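Ticket: Delegate registration form drops non-English names
Product: Brakel (events and membership)
Opened by: Marichka Dovhaniuk, Horobets Labor Solidarity Network
Handled by: Đạt Phí, Destum support
Status: Resolved, one follow-up open
Last updated: February, 4:40 pm

Marichka, 9:15 am
Hi all! We're hosting a reception for visiting union delegates and sign-ups have been wonderful, far beyond what we hoped for. The trouble is that 11 people have written to say they registered and never got a confirmation. I can't find them in the attendee list either. The form shows them the green "Thank you" page, so they have every reason to think they're in. We're expecting 400 guests and the union hall needs names for the door list.

Đạt, 9:50 am
Thanks, Marichka -- and congratulations on the turnout! Could you send me two or three of the missing names exactly as people typed them, plus the local or organization they picked from the drop-down? Please leave the form open for now. I can see submissions arriving on our side, which makes me hopeful that we still have everything.

Marichka, 10:20 am
Sent by private note. Looking at them together, every one has an accent or a non-Latin letter somewhere. My own test entry in Ukrainian vanished too! Plain English spellings go through fine, including people from the same locals. 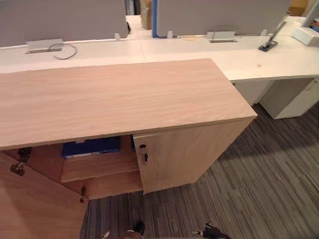
Đạt, 11:35 am
That was a great clue. I repeated it with my own name: "Dat Phi" landed in the list right away, "Đạt Phí" got the thank-you page and then nothing. The form itself saves both correctly. The entry gets lost one step later, when Akusard (the mailing list connector) checks for duplicate members. It's still set to the old text encoding, so it rejects the record and Brakel never hears back.

What I've done so far:
- switched the connector to UTF-8
- turned off the duplicate check on your event only
- raised the import limit to 1,000 records so we can replay the whole queue in one go

Đạt, 1:10 pm
First replay stopped partway with error 3, "missing local ID." A few people had picked "Other / community group," and that choice has no ID behind it. I gave it a placeholder and started again. It ran clean. All 11 are in your list now with their names spelled properly, and so is your test entry, which you can delete.

Marichka, 2:05 pm
They're there!! Every letter is right. I resent the confirmations and replies are already coming in. Our interpreters' group will be thrilled, they've been fighting with mangled name badges for years. Could the badge export use the same setting?

Đạt, 4:40 pm
Yes, it can, and I love that idea. The badge export has its own encoding menu under Event > Print > Advanced. Choose UTF-8 and run one test page before the full batch, as the default badge font is missing some Vietnamese letters. I've opened a follow-up with our forms team about the thank-you page, which should wait until the record is really saved. The duplicate check stays off until your event is over, and I'll switch it back on when you give me the word.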